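Chapter 4
Sleep and the Daily Routine

Gillespie Purves worked nights at a bakery in Lennox for 21 years. When Purves moved to the day shift in June, falling asleep at ten in the evening proved harder than getting up at two in the morning had ever been. The body had learned one schedule and did not give it up easily.

This chapter looks at how sleep habits form and how they can be changed. Section 4.1 covers the body clock. Section 4.2 deals with light, noise and room temperature, and Section 4.3 with the hours before bed.

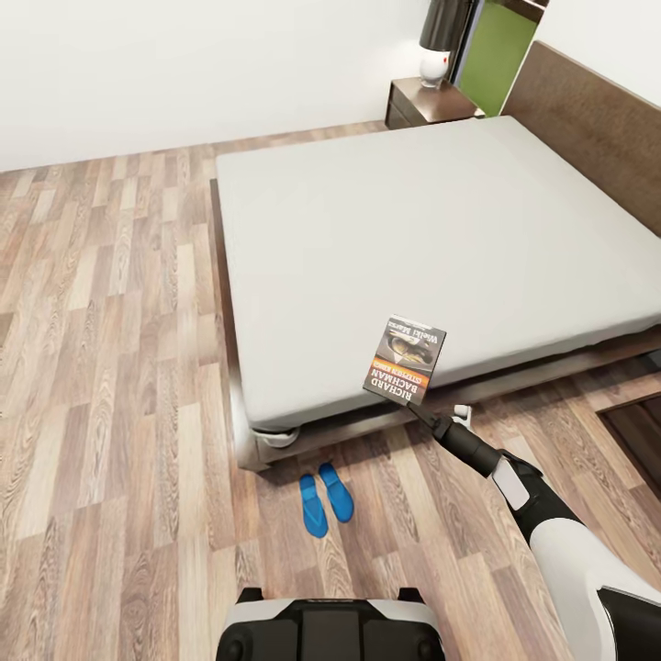

Figure 4.1 A bedroom with a low platform bed and a nightstand.

The body clock is set mostly by light. Morning light moves it earlier, and bright light late in the evening moves it later. Meals and exercise also have an effect – a smaller one in most people.

Key terms: body clock, sleep debt, sleep log, wind-down period

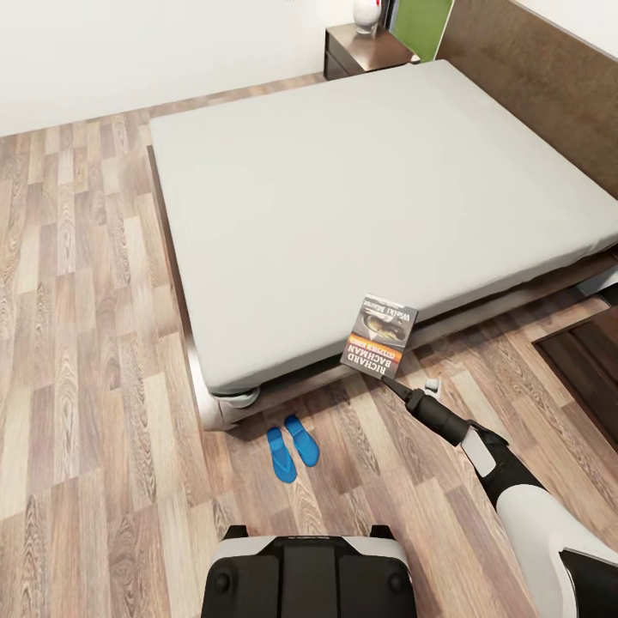 Figure 4.2 A bare mattress on a dark brown frame.

Before reading further, start a sleep log. Write down when you went to bed, when you got up, and how rested you felt at noon. Keep it for the whole chapter. You will need it for the review on page 54.

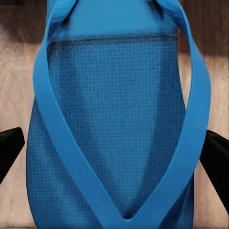

A wind-down period is a set stretch of time before bed in which the same few things happen in the same order. It can be short. Many people tie each step to an object, such as a book or a pair of slippers. A blue flip-flop like this one would do as well, if putting on sandals is the first step of your evening. Write your own steps at the top of the log.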